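Liste : robotique-atelier
Objet : Re: Portes ouvertes chez Vidon, compte rendu et questions pour Kaijage
De : Laltum, secrétariat de la liste

Bonjour à toutes et à tous,

Je réponds au message envoyé en début de semaine et j'en profite pour donner le compte rendu promis. Je laisse la question d'origine en dessous, pour ceux qui prennent le fil en cours de route.

> Bonjour la liste,
> Est-ce que quelqu'un est allé aux portes ouvertes de Vidon, à Cekville ? Nous envisageons d'y emmener un groupe à la prochaine session et je voudrais savoir si cela vaut le trajet. Le programme parle de « manipulation en environnement domestique », ce qui peut vouloir dire beaucoup de choses. Est-ce une vidéo commentée, ou y a-t-il un bras qui travaille devant les visiteurs ? Peut-on poser des questions techniques ? Et combien de temps faut-il prévoir sur place ?
> Merci d'avance.

Pour la première question, oui, nous y étions vendredi. Il y a un bras qui travaille devant les visiteurs, dans un coin cuisine monté dans la grande salle du rez-de-chaussée. Il y a aussi une vidéo, projetée dans l'entrée, mais on peut la sauter sans rien perdre.

L'accueil se fait à 9 h 30. Il faut s'inscrire, et la feuille d'émargement comptait 131 noms à la fermeture, répartis sur la journée. Les groupes sont limités à 30 personnes. À ce nombre, ceux du fond voient mal, il vaut mieux se placer à droite en entrant. Comptez 70 minutes pour la visite complète, dont la moitié devant le bras. Le reste se partage entre la salle de réglage, où l'on ne touche à rien, et une présentation assise sur le logiciel Kaijage, qui enregistre les essais et permet de les revoir ensuite.

La démonstration que nous avons suivie portait sur les tiroirs. Le choix m'a d'abord paru modeste, puis l'animatrice a expliqué pourquoi ils y passent autant de temps. Un tiroir impose sa trajectoire. Si la pince tire un peu de travers, il coince, et si elle serre trop haut sur la poignée, elle glisse. Il faut aussi décider à quel moment arrêter de tirer. Pour un objet posé sur une table, on dispose de plus de liberté dans l'approche et l'erreur se rattrape mieux.

Elle a également insisté sur le fait que le plan de travail reste encombré. Il y a de la vaisselle, un grille-pain, des bocaux, une planche à découper, et le bras doit composer avec tout cela. Dans les premières versions de l'atelier, le meuble à tiroir était seul sur une table blanche. Les résultats étaient bons, et ils ont baissé dès que le meuble a été installé dans une cuisine. Depuis, toutes les séries se font en cuisine.

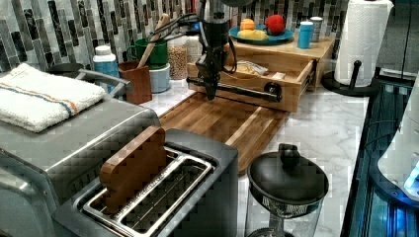 On m'a fait remarquer pendant la visite que cent essais sur le même tiroir ne disent pas grand-chose du tiroir d'à côté, et qu'il faudrait au moins changer la poignée et la hauteur du meuble d'une série à l'autre. La question a été posée à l'équipe. Réponse : le meuble est déplacé entre deux séries, le contenu du tiroir change aussi, mais la poignée reste la même pour l'instant. Un second meuble avec des boutons ronds est prévu, sans date annoncée.

Sur les chiffres, je vous donne ce qui était affiché, sans pouvoir le vérifier. Une série compte 100 essais. Un essai est noté réussi si le tiroir est ouvert assez pour qu'on puisse y prendre un objet, puis refermé sans que rien ne soit tombé du dessus du meuble. Cette dernière condition est récente. Je n'ai pas obtenu le taux de réussite par série. L'équipe préfère le publier quand le second meuble sera en service, pour ne pas donner deux chiffres qui ne se comparent pas.

Quelques points pratiques pour ceux qui veulent y aller.

L'entrée des visiteurs est du côté du parking, pas sur la rue. Le fléchage manque au dernier virage et plusieurs voitures ont fait demi-tour.

Les photos sont permises dans la salle de démonstration, interdites dans la salle de réglage.

Les questions techniques se posent à la fin, et l'équipe y répond volontiers. Nous avons parlé des efforts mesurés au poignet, du passage des câbles et du choix des doigts de pince. Sur les câbles, ils reconnaissent que la boucle latérale limite certaines orientations et qu'ils travaillent à un autre cheminement. Sur les doigts, ils en ont essayé plusieurs modèles et gardent le plus simple à remplacer.

Pour un groupe de débutants, demandez à commencer par le bras et à finir par la présentation de Kaijage. Dans l'ordre inverse, on regarde vingt minutes d'écrans sans savoir à quoi ils se rapportent. Notre groupe est passé dans cet ordre-là et c'est le seul vrai reproche que je ferais à l'organisation.

Il n'y a pas de restauration sur place. Une boulangerie est ouverte à midi, cinq minutes à pied en sortant à gauche.

Pour répondre à la question du trajet : depuis chez nous, avec une heure et quart de route, cela se justifie pour une demi-journée. Pour un groupe qui viendrait de plus loin, je conseillerais de coupler la visite avec autre chose à Cekville, ou de demander à Vidon une séance plus longue. Ils acceptent en semaine, à partir de huit personnes, et laissent alors les visiteurs choisir la position du meuble avant le début des essais. J'aurais bien aimé voir cela vendredi, le programme de la journée ne le permettait pas.

La prochaine ouverture est annoncée pour mars. Les inscriptions passeront par le même formulaire. Si plusieurs d'entre vous souhaitent y aller, dites-le sur la liste et je ferai une demande groupée au nom de Laltum. Précisez le nombre de places, et si vous préférez le matin ou l'après-midi.

Il me reste deux questions pour ceux qui utilisent déjà Kaijage. Peut-on exporter les essais échoués séparément, avec la note saisie par l'opérateur ? Et la relecture image par image fonctionne-t-elle sur un poste ordinaire ? Chez Vidon elle tournait sur une machine dédiée, et la personne qui présentait n'a pas su me dire si c'était nécessaire.

Merci de répondre sur la liste et non en privé, les réponses serviront à d'autres.

Bien à vous,
le secrétariat de Laltum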